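KITCHEN CORNER – the April smoothie table, and a word about the blenders

Quick one this month, newsletter goes out tonight and I still have soup on.

First, thank you. The Sunday smoothie table ran from nine until the fruit gave out, which was a bit before noon. Over 500 cups went out the door. We had planned on fewer and you could tell by the end, when it was mostly banana and a lot of ice. Nobody sent one back. The spinach one went faster than the strawberry one, which I did not see coming and Idrisa Nyamweya did. He has asked me to put that in print. Done.

Now the blenders. Three things keep coming up at the sink, so let's get them down here and then I can stop taping notes to the cupboard.

Rinse right away. Not after you've served, not after you've had your own. Right away. Banana sets like glue under the blades and then somebody is in there with a toothpick at closing time. Half a jar of warm water, one drop of dish soap, lid on, run it 30 seconds. Pour out, rinse, done. One drop! We had a foam situation in March.

Berry seeds are the worst. They get down in the well at the bottom and sit in the corners where a sponge won't go. The long bottle brush is for this. It lives on the hook by the window, blue handle. Please put it back on the hook and not in the drawer with the ladles, where I have now found it twice. And keep your fingers out, I don't care how careful you are. Vittoria Parisi has a bandage on her thumb and would like you all to learn from it.

Don't leave jars soaking in the big sink. Murky water, sharp blades, next person reaches in. If it needs a soak, fill the jar, stand it on the counter with the lid off, and leave it where people can see it.

Drying – jars upside down on the rack overnight, lids seperate. If you stack a lid on a damp jar it smells like old melon by Wednesday and no amount of lemon fixes it. Handles toward the wall so they don't get knocked going past with trays.

Before you put one away, look down into it under a good light. Takes a second. Check around the nut in the middle and down along the ribs on the inside walls, that's where pulp hides. If it isn't clean it goes back to the sink, not on the shelf for the breakfast crew to find. 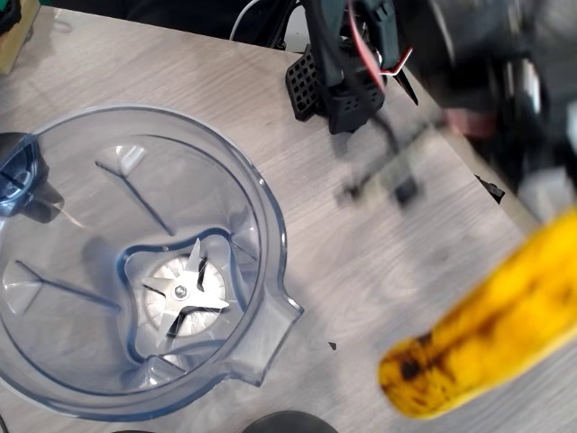

Ginevra Guerra
Kitchen Coordinator, Hutow Community Kitchen

A few leftovers. We are down 2 lids. They are the round ones with the little cap in the middle, and if one went home with you by accident on top of a salad bowl or whatever, no questions, just drop it in the crate by the back door.

Cups: 34 left from the last box, so please bring your own mug to the next one if you can. Xiaoqing Zou is pricing a new case and will let me know. Lids for cups we have plenty of, don't ask me why.

Frozen fruit is still welcome. Mango especially, also peaches. Bags need to be sealed and labeled with what's in them, the chest freezer has at least one mystery bag and I think it might be be rhubarb. No more bananas for now please, the freezer door won't shut.

Kazimír Ďurica wants people for prep next time, peeling and chopping mostly, starting at eight. Bring an apron, we are short. Sign up on the sheet by the coat rack or just tell him when you see him.

Recipe for the spinach one, since everybody asked: two big handfuls of spinach, one banana, a cup of pineapple, juice of half a lime, cold water to the top of the fruit. Liquid in first, then the leaves, then the rest. Blend longer than you think.

OK, soup.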